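Subject: Re: [erkstead-robotics] drawer task, left arm timing out

On Friday at 16:28 the Grikura subgroup wrote:
> We ran the drawer task again with the Marchuk planner. The left arm
> reaches the cabinet, then the grasp step times out. Right arm is fine.
> Is the limit in the config still the one from July? Also, can we move
> the cabinet closer to the front edge?

The limit is still the July one, 4 seconds. It was set for the button task alone and is too short for a grasp on a drawer edge. Change it in your own branch first. Please leave the shared config as it is until the other subgroup has finished its runs.

Don't move the cabinet yet. The Kusus log from my last session has 224 entries, and 39 of them are grasp retries on the left side. Almost all of those have the same wrist angle, so I doubt distance is the problem.
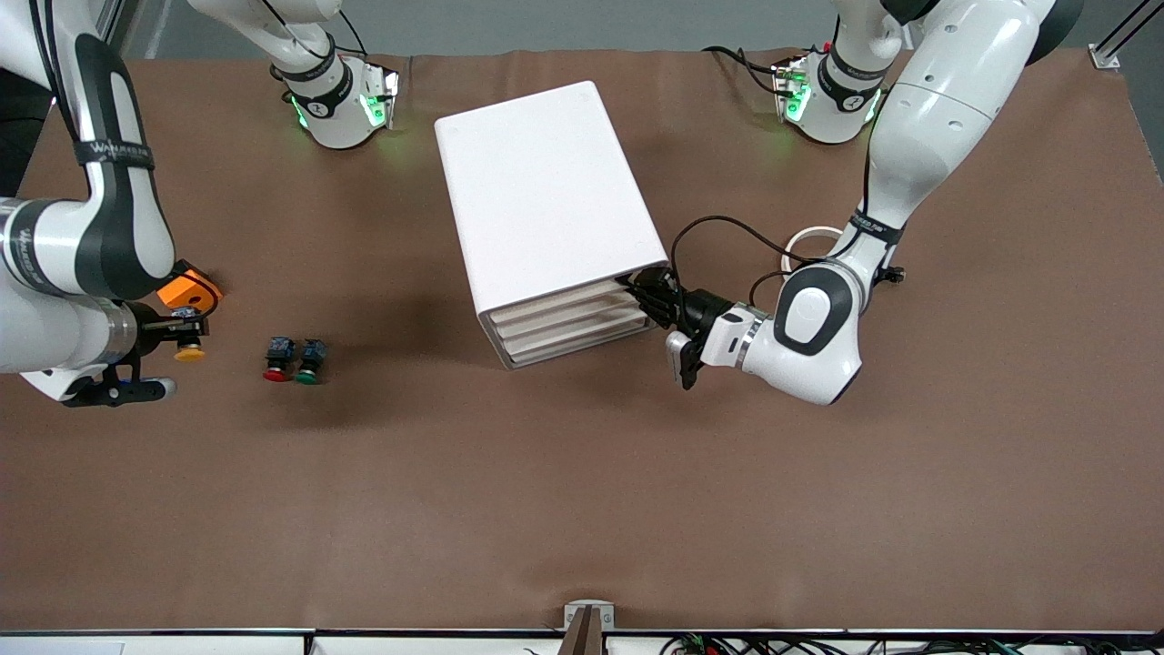 Wrist angle should be the first thing you vary. Start from the stored pose and change one joint at a time, with the planner speed at 28 percent. With the left fingers in at the lower right corner of the drawers, there is not much room to correct sideways, and the cable bundle along that arm has to follow any wrist rotation. Check the slack by hand with the motors off before you run a new pose. The red and green buttons between the right gripper and the cabinet also need to be in the collision map. The version in the repo has only the cabinet.

Send the log with the pose file next time. The log gives joint values at the time of failure but not the target, so I can't compare them.

Club bench hours are unchanged.

> Should we merge before the demo?

No. Merge after both tasks run from the same config.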